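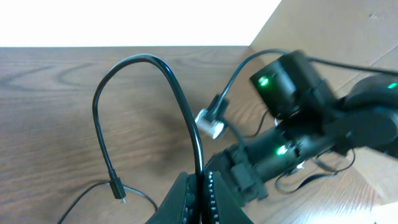 Page last changed: 15 Apr 2019
By the Tresau equipment desk

Nulum Pass-Through Evidence Locker

If your department still keeps overnight evidence in a desk drawer or a repurposed coat closet, the Nulum is going to make you very happy. It's a steel locker that sits in the wall between the report-writing room and the property room. Officers load it from the front, property staff empty it from the back, and once a door is pushed shut on the officer's side it stays shut until somebody on the other side opens it.

We've carried evidence lockers for a long time and this is the one we get excited about. Premenier builds it as a single welded cabinet, so it goes into the wall opening in one piece and there are no seams to line up. The doors feel great, too. They close with a good solid clunk, and you can hear from across the room that the latch has caught.

How it works at the end of a shift

The officer picks any open compartment, puts the bagged and tagged item inside and pushes the door closed. No key, no code, no sign-out sheet hanging from a string. The button in the middle of the door pops out to show the compartment is in use. In the morning the property officer unlocks the rear doors, takes each item out, checks the tag against the report and resets the compartment. That's the whole routine, and most people have it down after one shift.

Changed your mind about a label? You'll need the property officer for that. We do get asked for an override on the front side, and Premenier won't make one – a good call, in our opinion. Once an item is in, the officer who put it there shouldn't be able to get it back without a record.

Sizes and compartments

The standard cabinet has 24 compartments in mixed sizes. The small ones take phones, wallets, pill bottles and cash envelopes. The medium ones take a boxed handgun or a folded jacket in a paper bag. Two tall compartments run the full height of the right-hand side and take rifles and shotguns in their boxes, along with crowbars, bats and all the other long things that never fit anywhere else.

Every compartment is 17 inches deep. The floors are smooth with rounded corners, so they wipe clean in no time and paper bags don't snag on the way out. Damp clothing should go to a drying cabinet first. The Nulum has small vents in the rear doors, but it isn't made for drying.

The refrigerated section

You can swap the bottom row for a cooled section for blood and swab kits. It has its own thermometer on the front and a buzzer that sounds if the temperature climbs. It needs a regular wall outlet on the property room side. The rest of the cabinet uses no power at all, unless you add the door log.

The door log

The Nigatu door log is an add-on, and we think it's a terrific one. It writes down the time each door is closed and opened, front and back, and holds up to 3,000 entries before the oldest ones are written over. You copy the log to a computer with the cable that comes in the box. Please note that it records doors only. It doesn't know what's in the compartment or who put it there, so it goes alongside your chain-of-custody forms and can't replace them.

If you bought your cabinet without the log, it can be fitted later from the rear. The wiring channel is already there.

Before you order

Measure the wall opening twice, and measure the hallway as well! The cabinet doesn't come apart. It also needs a floor that's level from side to side, or the tall doors will start to rub after a while.

Current lead time is 6 weeks for the standard gray finish. Other colors take longer, and orders with the refrigerated section ship separately from the main cabinet. The new narrow version for smaller stations is due in November, and we're taking names for it now.

Rear door keys are sent by a separate shipment, addressed to whoever is listed as property officer on the order form.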